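Open day inspection checklist: shelf stocking demonstration
Site: Ronum demonstration hall, bay 12
Inspector: Kadri Sproģis
Present: Aigars Sepp (Navik), Vira Lysenko (visitor desk)
Job sheet 939, May

Before doors open

1. Visitor line taped to the floor on all open sides. Yes.
2. Emergency stop within reach of the operator. Yes. Tested twice, held both times.
3. Cables covered or taped. No. One length by the side door was loose. Taped down by Aigars, passed on second look.
4. Fire exit clear. Yes.
5. Stock on the shelves in date and undamaged. Yes. Vira went through it at 9.15. 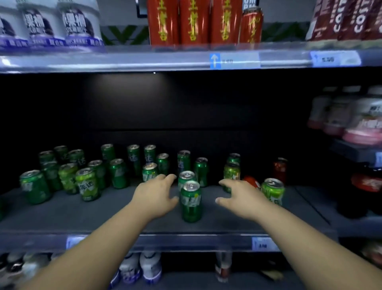

Item 5 needs a comment for next time. The stocking sheet should say where each drink starts, and at present it only names the shelf. The middle shelf has green cans scattered all over it with a red one in among them at the back, and a visitor could take that for a mistake or for part of the task. Whoever presents should say which before the run begins. Kaja Strazds to add a line to the script.

During the run

6. Operator stays at the stop button throughout. Yes.
7. Visitors behind the line. Mostly. Two children stepped over at the first run and were called back. Suggest a rope – tape is easy to miss.
8. Group size no more than 15. No. The second group was 19. Eilidh Ogilvie split the later ones.
9. Arms stopped before anyone reaches into the shelving. Yes.

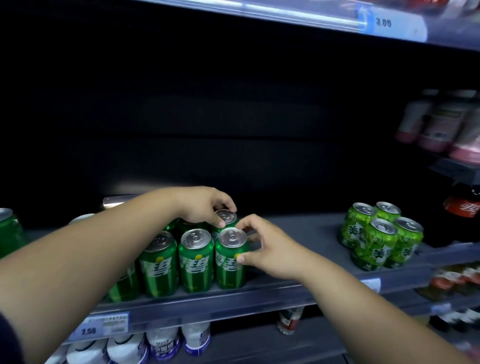 SECTION C – HANDLING

10. Fingers and grip surfaces checked between runs. Yes.
11. Both hands may be on cans at once. Allowed, provided the presenter tells the group first.
12. Cans checked for dents after each run. Yes, but no column for it on the sheet. Please add one.
13. Cloth and bucket kept nearby for leaks. Cloth only. Bucket found in the store and brought over.

Aigars asked if the run could go faster for the afternoon groups. I said to leave the speed as it was signed off,

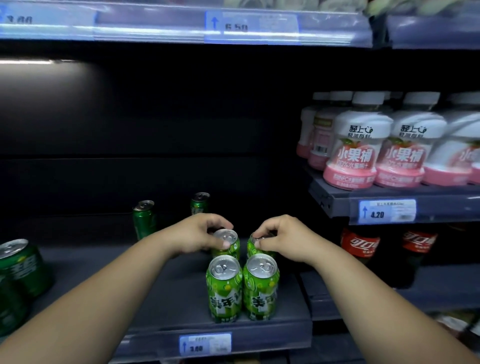 and to put any change through Kaja in writing. He was fine with that. The afternoon went ahead on the morning settings.

Result: passed with comments. Items 3, 7, 8 and 13 to be looked at again before the next open day.

K. Sproģis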